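Repositorios > Taller Trutholm > mornel-banco > README

Mornel: fichas del banco perforado
Tiempo de lectura: 6 min
Compartido 5 veces · 0 comentarios

Mornel es el inventario de las piezas que se usan sobre el tablero perforado del taller Trutholm: escuadras, mordazas, tornillería y cables. Contiene una ficha de texto por pieza, una tabla de posiciones y las normas de montaje que se han ido acordando. Lo mantienen Leopold Moser y Akua Dramani. La versión actual se cerró el 22 de junio de 2023.

El inventario nació como una hoja de cálculo con dos columnas, nombre y cajón. Dejó de servir cuando empezaron a convivir escuadras de varios juegos que encajaban en el mismo tablero pero no eran iguales. Ahora cada pieza tiene su código y las medidas se toman siempre con el mismo calibre, el que está en el cajón del banco.

Qué hay en el repositorio

fichas/ – un archivo de texto por pieza, con el código como nombre
posiciones.csv – qué pieza va en qué agujero en cada montaje guardado
cables.csv – longitud, color, funda y tipo de conector
normas.txt – la versión corta de lo que se explica más abajo
retirados/ – fichas de piezas que ya no están en el taller

En total son 100 fichas activas. Las retiradas no se borran, porque hay montajes antiguos que todavía las citan.

El tablero

El tablero es una plancha metálica gris con una cuadrícula regular de agujeros. Las piezas se colocan encima y, cuando conviene que no se muevan, se fijan con un tornillo. En las fichas se llama simplemente «tablero». El nombre Durkero, que aparece en archivos de la primera época, se refiere al mismo.

Las posiciones se escriben con fila y columna. La fila 1 es la más cercana a la puerta del taller y la columna 1 la más cercana a la ventana. Si una escuadra ocupa varios agujeros se anota el del tornillo, aunque la pieza tape otros. Cuando lleva más de un tornillo, se anota primero el de la fila más baja y los demás van en la columna de observaciones.

El color del metal cambia mucho con la luz. Según desde dónde se mire, el mismo tablero parece casi blanco o gris carbón, de modo que en las fichas no se usa el color para distinguir zonas. Tampoco se pega cinta para marcarlas. Se probó en diciembre y el adhesivo acabó dentro de los agujeros.

Escuadras

Hay escuadras en L y escuadras escalonadas. Las primeras tienen dos caras y las segundas una base, un salto y una pestaña más alta. El código empieza por EL o por EE según el caso, seguido de un número de tres cifras.

Para montar una escuadra escalonada:

1. Apoyar la base plana contra el tablero y buscar el agujero anotado en posiciones.csv.
2. Meter el tornillo a mano, sin llave, hasta que agarre.
3. Orientar la pestaña. Todavía se puede girar la pieza sin marcar el tablero.
4. Apretar con la llave corta.
5. Dejar libre el agujero de la pestaña si el montaje no lo usa.
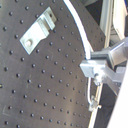 El paso 3 es el que más se olvida. Si se aprieta antes de orientar, la base arrastra al girar y deja un arco en la superficie. Las escuadras no tienen por qué quedar alineadas con las filas; en muchos montajes van en oblicuo, y en la tabla hay una columna para el ángulo. Basta con anotarlo de quince en quince grados.

Las arandelas se han suprimido de las fichas nuevas. En las antiguas siguen apareciendo como accesorio obligatorio y se pueden ignorar, salvo en las piezas EL-014 y EL-015, que tienen el agujero agrandado.

Una escuadra puede quedar suelta encima del tablero mientras se prepara un montaje. En ese caso no se anota posición. Al terminar la jornada, o se atornilla o vuelve al cajón.

Mordazas y bloques

Las mordazas se registran con el prefijo MO. La mayoría son bloques grises con una ranura, y la ficha recoge la anchura de la ranura, la altura total y el tipo de tornillo. La más pesada del inventario tiene unos 700 gramos y conviene fijarla por dos puntos.

Los bloques lisos, sin ranura, llevan el prefijo BL. Leopold los midió de nuevo al preparar esta versión, porque había dos códigos repetidos y una altura copiada de la línea de arriba. Si alguien trabaja con una copia anterior de las fichas, BL-006 y BL-009 están intercambiados.

No hay que usar una mordaza para sujetar un cable. Para eso están las bridas de velcro del segundo cajón.

Cables

Los cables son la parte menos ordenada del inventario. En cables.csv se distinguen por color, grosor y funda (lisa o trenzada), y el conector se apunta tal como viene marcado en la bolsa. Si no hay bolsa, se escribe «sin identificar». Se prefiere una celda así a un dato puesto de memoria.

Los blancos de funda trenzada son gruesos y no admiten curvas cerradas. Se dejan apoyados en el tablero, en una S amplia, con margen para que el extremo no tire del conector. Los negros finos se doblan con más facilidad, pero se enganchan en las esquinas de las escuadras y hay que revisar por dónde pasan antes de mover nada.

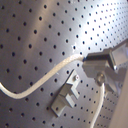

Cable blanco de funda trenzada apoyado en el tablero, en curva amplia hasta el conector.

La longitud se mide de punta a punta, con los conectores incluidos, y se redondea al centímetro. Por debajo de 100 cm el cable se guarda enrollado en una caja. Los más largos van colgados en la pared, en el orden de la tabla. Akua pasó al archivo todos los de la pared; los de las cajas están a medias y se nota: faltan conectores y hay filas sin funda indicada.

Cuando un cable cruza el tablero se procura que vaya por el borde. Si tiene que pasar por el centro, se monta primero el cable y luego las piezas, para no tener que levantarlo por encima de una escuadra ya atornillada.

Campos de cada ficha

codigo: prefijo de dos letras y número
nombre: corto, en minúsculas
tipo: escuadra, mordaza, bloque, tornillo, cable u otro
material: solo si consta; en caso de duda, «metal»
medidas: en milímetros, en el orden largo, ancho, alto
agujeros: cuántos y de qué diámetro
juego: de dónde viene la pieza
estado: bueno, marcado, torcido o retirado
observaciones: texto libre

El campo juego tiene tres valores: Trutholm para lo hecho en el taller, Egger para las piezas heredadas del banco anterior y «otro» para el resto. Las del juego Egger se reconocen por la medida del salto, que es un milímetro menor. A simple vista se confunden con las nuestras.

En material hay muchas fichas con «metal» a secas. Varias escuadras claras pueden ser de aluminio o de acero y no se ha comprobado una por una. Quien tenga un imán a mano y un rato libre puede ir completándolas; el cambio se envía como cualquier otro.

Orden del tablero

Los montajes duran poco y entre uno y otro suele quedar material encima. La norma es sencilla: las piezas sin atornillar se dejan planas o de pie sobre su base, separadas, sin apilar. Una escuadra encima de otra raya las dos.

Los tornillos no se dejan sobre los agujeros. Van en la bandeja con imán. Los que caen por debajo se recogen al final, y hay una línea en normas.txt con el truco del alambre para los que se quedan a medio camino.

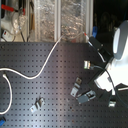 Para limpiar se retiran primero las piezas sueltas y después los cables. Las escuadras atornilladas pueden quedarse. Se pasa un paño seco en el sentido de las filas y luego un pincel por los agujeros. Nada de agua. Si aparecen puntos de color óxido se anotan en el cuaderno del banco, con fila y columna, y se dejan como están hasta la revisión. La última vez que alguien los frotó con estropajo quedó una zona mate que sigue molestando con la luz de lado.

Las mordazas se cierran antes de guardarlas. Las escuadras torcidas no se enderezan con el tablero como apoyo – hay un tornillo de banco para eso al lado de la puerta.

Limitaciones conocidas

Las medidas son de calibre manual y no valen para mecanizar una copia ajustada. El diámetro de los agujeros del tablero se tomó en una sola zona. Los ángulos de posiciones.csv son aproximados. Las fichas de tornillería agrupan piezas iguales y no indican existencias, así que el archivo no sirve para saber si hay que comprar más.

Faltan por pasar las bridas, las llaves y el contenido del cajón de abajo.

Cómo proponer cambios

Se copia plantilla.txt, se rellena y se guarda en fichas/ con el siguiente número libre. Si la pieza sustituye a otra, la antigua se mueve a retirados/ con una nota en observaciones. Los códigos no se reutilizan.

Las correcciones de medidas las revisa Leopold Moser y las de cables Akua Dramani. Para lo demás sirve cualquiera de los dos. Antes de enviar nada conviene pasar el archivo por comprobar.sh, que solo mira que no haya códigos duplicados y que las medidas lleven punto y no coma.

Compartir (5) · Comentarios (0)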